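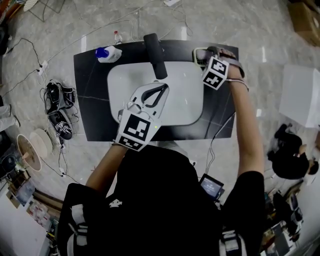
Gronar Folding Work Surface, 600 Series

Product code: GR-600-B
Finish: matte black
Status: in stock, Berport warehouse

The Gronar 600 is a rectangular work surface for benches, trestles and direct floor use. It is supplied as a bare top. Legs, trestles and wall brackets are ordered separately and are listed under Supports.

The top is a single panel with a sealed edge on all four sides. There is no front or back: either long side can face the user. The underside carries threaded inserts at each corner for the Pan leg set and a second row of inserts, set further in, for the Pan trestle clamp. Do not drive wood screws into the underside. The panel is thin between inserts and the screw tip will mark the working face.

Specifications

Depth: 600 mm
Working height with Pan leg set: 65 cm
Edge: square, sealed
Surface: matte, non-reflective
Inserts: steel, pre-fitted
Assembly: hex key, supplied with leg set
Indoor use only

Surface

The coating is low sheen and does not throw glare under overhead lighting. It resists pencil, water-based marker and most household cleaners. Solvent cleaners, including acetone and paint thinner, will soften it. Pale dust shows on the black finish and wipes off with a damp cloth. Polishes and silicone sprays should be avoided, as they leave shiny patches that cannot be removed without taking the coating down.

Cutting directly on the surface will score it. Use a cutting mat. Hot tools need a rest or a ceramic tile underneath. A mug of coffee is fine.

Use on hard floors

The panel can be laid flat on tile, stone or sealed concrete for layout and kneeling work. Sweep the floor first. Grit trapped under the panel will scratch both the floor and the underside, and polished stone shows it worst. For regular floor use, fit the felt strip set (GR-FS), which has adhesive backing and clears the inserts. The strips raise the panel slightly, so it is also easier to get fingers under the edge when lifting.

Remove the legs before laying the panel down. Inserts left empty should be fitted with the plastic plugs from the hardware bag.

Supports

Pan leg set: four fixed legs with leveling feet. Fits all corner inserts.
Pan trestle clamp: sold in packs of 2. One pack per panel.
Flurnulgate wall bracket: hinged, folds flat. Needs solid masonry or a stud at each fixing point. Not rated for hollow drywall with plastic anchors.

The older Flurnulgate bracket with the round pivot does not line up with the current insert pattern. An adapter plate is available on request from the parts desk. Ask for Nestor Dagdag and have the bracket code ready – it is stamped on the inside of the hinge.

Joining panels

Panels may be joined along the long side with the linking plate, GR-LP. Tighten the plate by hand, check that the faces are level, then finish with the hex key. Joined panels must be separated before they are moved.

Delivery and returns

Panels ship flat in a carton with corner guards. Check the corners before signing. Damage reports should reach Genalyn Tiongson in returns within 2 working days, with the carton label number. Unused panels are accepted back in original packaging. Panels with added holes are not.

Revision note

Page updated 05/03/2019. Insert pattern drawing replaced. Leg set now includes the hex key. The gray finish was discontinued in April and is no longer listed.

Technical questions: Evdokia Karamanlidis, Berport office.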